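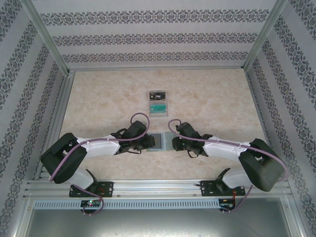
*La celda de los dos brazos, con la pieza gris entre las pinzas y la caja de plástico al fondo.*

# Preguntas frecuentes sobre el fallo de la pinza izquierda

Desde que conté en el blog lo de la avería me llegan siempre las mismas dudas, así que las junto todas. Iré añadiendo más cuando tenga un rato.

**¿Qué falló exactamente?**

El brazo izquierdo perdía la comunicación con la pinza durante un instante y el controlador (un Jiltgate, versión 4) lo interpretaba como «pieza soltada». Entonces mandaba cerrar otra vez, con toda la fuerza, y a veces el derecho ya estaba entrando a por lo suyo. Imaginaos el susto la primera vez.

**¿Era el cable?**

¡Sí! Bueno, casi. El cable malva va sujeto al antebrazo con clips y baja por el codo hasta la base. Yo había dejado muy corto el bucle de la pinza, y al girar la muñeca tiraba del conector. Le di más holgura y cambié el conector por uno de Plarkska con pestaña.

**¿Cada cuánto pasaba?**

En el registro salieron 13 cortes en 2.118 ciclos. Parece poco, pero los tres primeros los achaqué al programa y perdí una tarde entera reescribiendo cosas que estaban bien.

**La luz verde de la placa, ¿no avisa?**

No. En mi montaje solo indica que hay alimentación – y con el fallo seguía verde tan tranquila. No os fieis de ella para meter la mano.

**¿Hubo algún daño?**

Una pieza marcada y un dedo de la pinza torcido. El recambio me costó unos 348 euros con el envío, que todavía me duele.

**¿Se puede meter la mano si los brazos están quietos?**

Por favor, no. Quieto no es lo mismo que parado: con el fallo, el brazo podía esperar varios segundos y arrancar de golpe. Primero seta de emergencia, luego corte de corriente, y entonces ya recolocáis la pieza.

**¿Sirve el parche de Tandoden?**

A mí me quitó los cierres repetidos, porque ahora pide dos lecturas antes de moverse. El conector flojo no lo arregla, claro. Yo lo instalé en septiembre y lo he dejado puesto.

**¿Y si uso la base de Šťastný?**

No la he probado. Si alguien la tiene montada, que me escriba y lo pongo por aquí.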